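About Malmont

Malmont is a small workshop for computer repair and refurbishing. We take in older desktop computers and workstations from offices, schools and private customers, we check them, and we prepare them for a second working life. The company was started by two friends from the Fetano technical school, and today we are 9 people.

In the first years we did only repair. Customers often asked us for small parts that could not be ordered any more, for example a bracket or a cable holder. So we began to make such pieces by ourselves with 3D printing, and gray became our usual color. It is simple to find on a dark bench and it does not show dust so quickly.

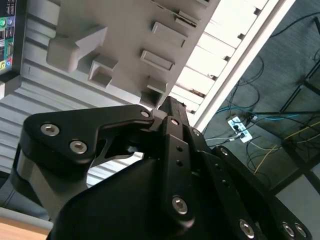 What we do with a computer

Every computer which arrives to us is first opened and cleaned. After this we look at the board, the memory and the cooling. We do not change a part only because it is old. If it passes our test, it stays in its place, and the customer does not pay for a new one.

Last year we finished 3,839 machines. Most of them were the ordinary office type, with a metal chassis and the manufacturer's own board inside. We like this type very much. The memory slots stand on both sides of the processor, so a module can be added or taken out without much trouble, and the heatsink is a solid block with fins that can be cleaned well with a soft brush.
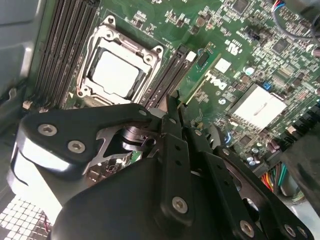

For each model we keep a sheet with our own notes, written by the technicians at the bench. At this moment we have about 255 sheets. They say which memory goes together, which screws are needed, and what we have learned from mistakes. Our partner shop Setiawan uses the same sheets, and we correct them together every January.

Where to find us

Our workshop is in the Kunano building, on the ground floor, with the entrance from the courtyard. Please ring the lower bell. You can bring your computer from 9 in the morning, and you do not need an appointment for up to 3 machines. For a bigger quantity, kindly write to us before, so that we can prepare the space on the shelves.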